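Code Issues Pull requests Wiki Releases

Votau - where people say they keep things in the kitchen

Votau is a set of 397 short written answers to one question: "Where do you keep it, and why there?" Each answer is about one food or one kitchen item. The answers were collected on paper in October and typed up by hand. Dirceu Bezerra wrote the question sheet and Rasmus Koppel did most of the typing.

The set was put together for people who study how households talk about storage. It has also been used for a small search tool called Flurnano, which looks up storage words across dialects. The tool is not part of this repository.

What is in an answer

An answer runs from a few words to half a page. People name a place ("second drawer," "the hook side of the pantry") and then usually drift into something else, often an argument with whoever they live with. We kept the drift. Spelling is left as written, except where a word could not be read at all, in which case it is marked [unread].

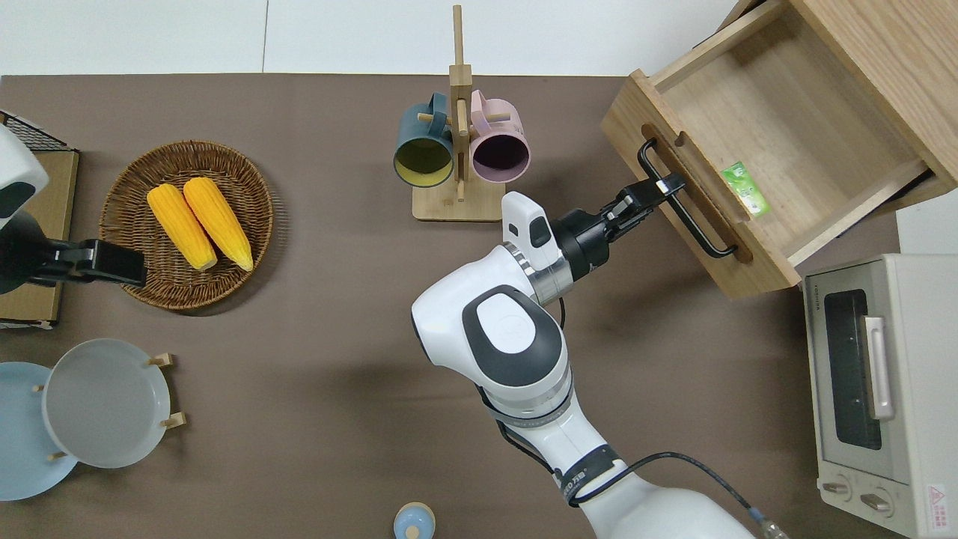
Place words are tagged in a separate column. The tag list is short on purpose: drawer, shelf, cabinet, counter, fridge, floor, other. "Cupboard" and "cabinet" share a tag, because the same people used both words for the same thing in a single answer. The original word is always kept in the text column, so the two can be split again if you need that.

Files

answers.csv - one row per answer
places.csv - place words, with the tag and the row they came from
recheck.csv - the 50 answers that were typed a second time
sheet.txt - the question sheet as printed

The columns in answers.csv are id, item, text, tag and typist. Text is UTF-8. Line breaks inside an answer are stored as a slash with a space on each side. If you open the file in a spreadsheet, turn off automatic dates first or several of the "1/2 shelf" answers will be changed.

Fresh food

Fresh food gets the longest answers and the most crossing out. Corn, tomatoes and onions move between counter and fridge depending on when they will be eaten, and writers often give both places. 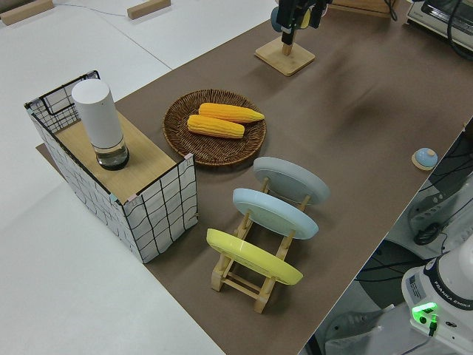
Photo: Ching-wen Fang

When an answer gives two places, the tag column holds the first one named and places.csv holds both. We tried asking for a single place in the pilot sheets. People wrote two anyway.

Baskets and trays are tagged by what they sit on, so a basket on the counter is "counter." Aigars Žukauskas argued for a separate container tag and he may be right. See the open issue before sending a patch.

Packets and small items

Tea, yeast, spice mixes and seeds all fall under the item group "packet." These were the hardest rows to tag, as writers tend to describe a position inside the place as well as the place itself. A green packet lying near the front panel of a pulled-out wooden drawer, say, might be written up as "drawer," "front of the drawer" or "on top where I can grab it." 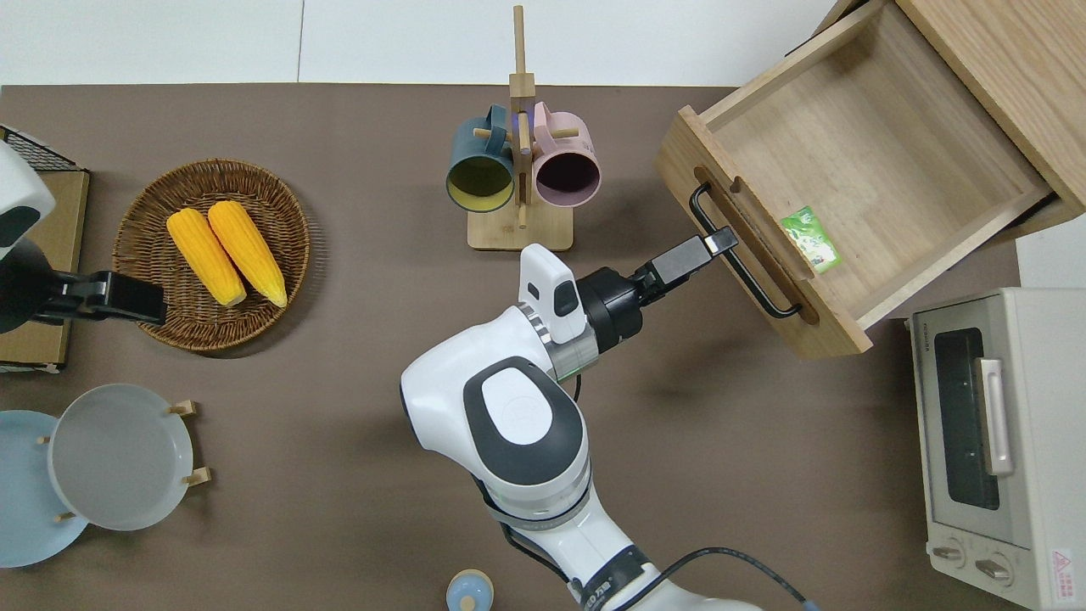

Mugs have their own item group, separate from plates and glasses. The tag list handles them badly. A mug tree with a tall post on a square wooden base is a storage place to the person who owns one, but it has no tag of its own, so answers that mention one go under "other" even when the writer adds that it stands on the table. Version 2 may fix this.

Things behind doors

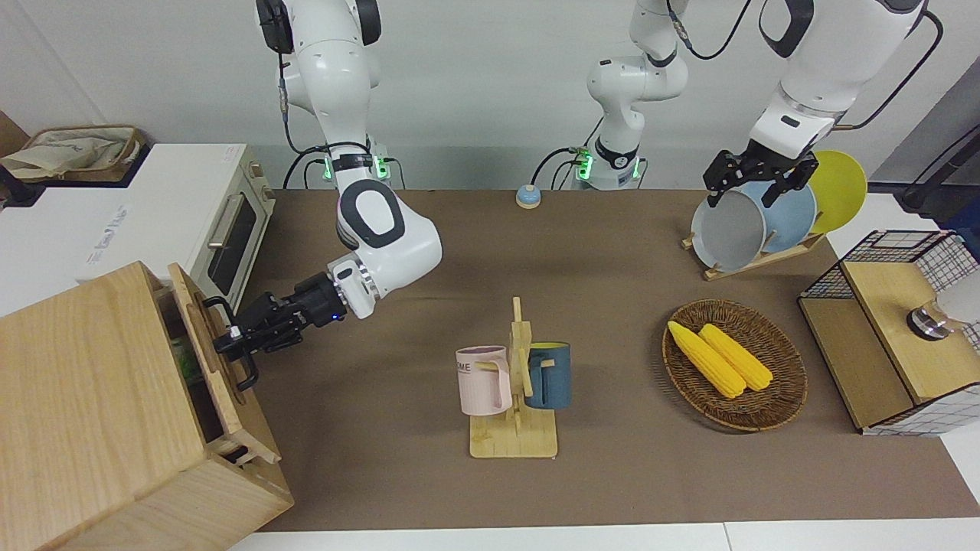
Cabinet answers are shorter than drawer answers and more of them contain a guess. Writers filled in the sheet sitting down, from memory, and "I think" comes up often for anything kept behind a door. With the door swung open you may still get only something small and green against a dark interior, and the writing has the same vagueness: "some kind of tea," "the soup thing." Vague item names were left alone and the item column says "unclear."

Splits

The suggested training split is 300 answers. The rest are for testing. All answers from one household stay on the same side.

Known problems

Five sheets had no household number and were given new ones.
Rasmus and the second typist, Wenceslao Fuentealba, disagree on capital letters throughout.
The item "bread box" is sometimes a thing being stored and sometimes a place. Check these by hand.

License and contact

Free to use and change with credit to the Votau contributors. Names and street names were removed before typing. To have an answer taken out, open an issue with the row id and leave out any personal details.

Last edited 2/19/24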